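Last updated: Apr 24, 2023

Talk notes: Living with less stuff, and finding the things you keep
Mamdale Library evening talks — Virgilio Pascual

Hello, and thank you all for coming out. Find a seat where you can stretch your legs, as I do tend to go on a bit. (Wait for the back row. Check they can hear me.)

Start with my mother's kitchen drawer in Manalastas. Everybody in the family knew that drawer. It held string, candle ends, the good scissors, the bad scissors, and a key that fitted nothing in the house. When we cleared the place I sat on the floor with it for a whole afternoon, and I came away with the key, which I still have. I tell you this so that you know I am not a tidy person by nature, and I shan't be telling any of you to throw away your keys.

After that I moved to the flat in Rostden, which was a good deal smaller than I had remembered from the viewing. I wrote down every single thing as I unpacked it, partly to put off the unpacking. The list came to 2618 items. I counted each teaspoon. (Pause. People usually laugh at the teaspoons.) Of those, 320 were books, and I was surprised, as I had told the removal firm I hardly had any.

Now, on to how I sort. I work from one flat surface and one basket, and I do it in short goes, usually with the radio on. Whatever I am unsure of goes in the basket, and the basket then lives in the hall until I've either gone looking for something in it or forgotten what it holds.

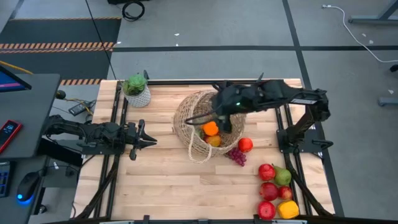 A tabletop and a basket.

The hall basket has saved me from some daft decisions. I very nearly lost my father's shoehorn to the charity shop at Tuminus, and I use it every morning — I simply hadn't thought of it as a thing I owned. So do give yourself time. My sister gives hers until July each year and then has one grand clear-out, and she seems very happy with it.

Paper next. (Hold up the folder.) Paper is the slow one. I had up to 1000 sheets of it in shoeboxes, bank letters mostly, and guarantees for kettles long gone. Please don't begin with letters from people you love, or you will still be reading at midnight with your tea gone cold. Begin with the kettles.

Say a little about gifts here, if there's time. Someone always asks whether they may part with a present. I think the pleasure of it was mostly in the giving, and I have let a few vases go on that thinking, with a quiet thank you to each.

My books are down to 140 now, all on the one shelf by the window, and I have read most of them twice. The shelf could take a few more, I admit, and I have been eyeing the sale table on my way in.

Questions, then tea. Remind people the cups go back on the trolley, and ask who has brought something for the swap table.

Contact the talks desk | © Mamdale Library | Back to top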